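About Dotavon
Equipment planning for small automation projects

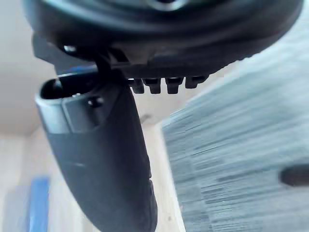

Gripper finger and housing, seen from the wrist.

Who we are

Dotavon is an independent planning office for buyers of robot arms, grippers and the equipment that goes with them. Our clients are small manufacturers, repair shops, teaching labs and a few regional colleges. We do not build or resell robots, and we take no commission from suppliers. Clients pay us a fixed fee for a written plan, and the plan belongs to them when the work is done.

The office is in Grodholm, on the upper floor of the former Catura instrument works. The ground floor holds the test area, where grippers and arms on loan or on approval are run before a purchase is signed off.

What we do

Most requests reach us at one of two points. Either the client has a sum of money and a deadline and wants to know what it will buy, or the client has a quote and wants it checked. Both are handled by the same procedure.

Task review. We record what has to be picked up, moved or held, how often, and by whom it is done today. Part weights and sizes are measured on site. Drawings are accepted as a supplement.

Equipment list. Each item needed for the task is listed with its function, its expected service life and at least one alternative. Brackets, cables, spare finger pads, fasteners and mounting plates are listed separately from the arm. These small items are the ones most often missing from quotes.

Cost plan. Purchase price, freight, installation, training, spares and planned downtime are entered by quarter. We show the cost of the first year and the cost of ownership through year five on the same sheet.

Trial. Where the supplier agrees, the gripper is run in our test area on the client's own parts. Standard trial length is 200 cycles per part type. A longer trial can be ordered and is priced separately.

Acceptance sheet. The client receives a sheet of pass and fail points to use on delivery day. We attend delivery on request.

How we budget grippers

A gripper is often treated as an accessory to the arm. We plan it as its own purchase, with its own line for wear. Fingers, pads and fasteners are consumables in most shops, and a quote that covers only the complete unit says little about what the second year will cost.

Our standard gripper sheet has the following entries:

Unit price, with and without fingers
Price and lead time for one replacement finger
Price and lead time for pads
Mounting plate and adapter, if needed
Fasteners, by size, with a stock quantity
Wrist camera, if used, with cable and bracket
Tools required for a finger change
Time required for a finger change, measured by us

The last entry is timed in the test area by a person who has read the supplier's manual once and has not practiced. Supplier figures are entered beside ours for comparison. Where the two differ by more than 50 percent, the plan notes it and the larger number is used in the downtime calculation.

For wrist cameras, we also check what remains in view once the gripper is fitted. The housing and fingers take up part of the picture on any wrist mount, and the share they take up affects which bracket should be ordered. This check is made before the bracket is priced — moving a camera after installation usually means a second bracket and a new cable.

The test area

The test area is kept plain. It has adjustable benches, two power circuits and a network connection separate from the office. Clients are welcome to attend trials and to bring their own containers, trays and fixtures, and we prefer that they do. A gripper that handles a part well from our trays may behave differently with the bins used on the shop floor.

Equipment on approval is logged in and out with its serial number and condition. Trial records are kept for 3 years and are released only to the client who ordered the trial.

History

The office was started as the purchasing desk of a larger engineering firm, Yang Process Equipment. When that firm closed its Grodholm branch, the desk continued as a separate company under the present name. The first plans covered conveyors and packing tables. Robot arms were added when local clients began asking for them, and they now make up the greater part of the work.

The cost plan format has been revised several times. The current version was introduced in February, and adds separate lines for software licenses and for the training of replacement staff. Clients holding a plan in the earlier format can have it converted at no charge.

Fees

A quote check for a single workstation costs $1770. The fee covers one site visit, the written report and one round of corrections. Full plans are quoted after the task review. Trials are billed by the day, with freight for loan equipment charged at cost.

Colleges and public training centers pay a reduced rate for quote checks. Please send the purchase rules of your institution with the first request, including any limit above which competing bids are required. We format the equipment list to match.

What we do not do

We do not certify machine safety. A risk assessment must be carried out by a qualified assessor, and our cost plan includes a line for it. We do not write robot programs, except the short ones needed for a trial, and these are not supplied for production use. We do not negotiate prices for clients, although we will attend a supplier meeting to answer technical questions.

Starting a request

Write to the planning desk with a short description of the task, the intended location of the equipment and the budget period. If a quote has already been received, attach it complete, including the terms of delivery and the spare parts list. Requests are answered in the order received.

Page last revised Jul 23, 2020.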